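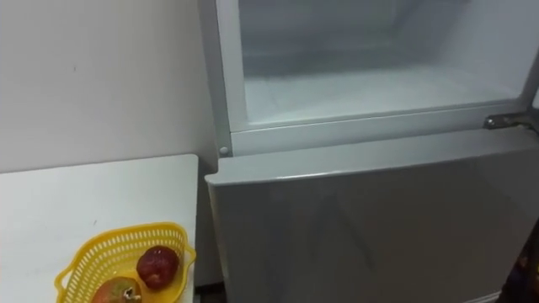
Figure 2. Open upper compartment of a refrigerator-freezer, with a basket of fruit nearby.

4.1 How people decide that fruit is still good

We began this part of the study with a question most of us have asked in our own kitchens: when does a person look at an apple and decide it is no longer worth eating? Earlier work on food waste has mostly weighed what goes into the trash, and we are grateful for it, but it leaves out the long and rather personal stretch of time in which a piece of fruit is passed over, moved to the back, and finally given up on. Our diaries were meant to fill in that stretch. Each of the 230 households in the Malus survey kept one through November, writing a line or two whenever fruit was bought, moved, eaten or thrown out (Hajdu and Csonka, in preparation).

The first thing we noticed on reading the diaries was how much people trust the place where fruit is kept. An apple in an open basket was judged by its skin, often several times a day, while an apple in the refrigerator was hardly judged at all until somebody happened to find it. One woman wrote that cold fruit "doesn't count as old," and we came across the same feeling, in other words, in 19 of the diaries. Wrinkling was forgiven more readily than bruising, and bruising more readily than a soft spot near the stem. Families with small children were the exception, and a charming one, for there a soft apple simply became a baked one.
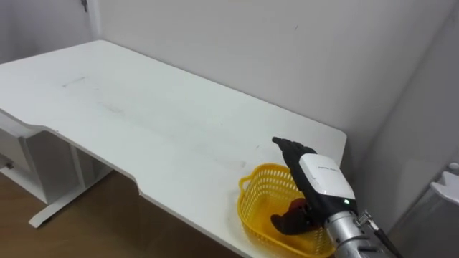

We also asked about fruit eaten away from the kitchen, at work or over homework, and here the answers were looser and harder to code. Many people carry an apple with them in the morning and carry the same apple home in the evening, sometimes for most of a week. Gyula Csonka and Precious Cele read these entries separately and then together, and where they could not agree on whether an apple had been "kept" or "forgotten," we left it out of the totals. Roughly 500 entries remained after this step. We were a little sorry to lose the others, some of which were the liveliest in the whole collection, and we come back to a few of them in Section 5.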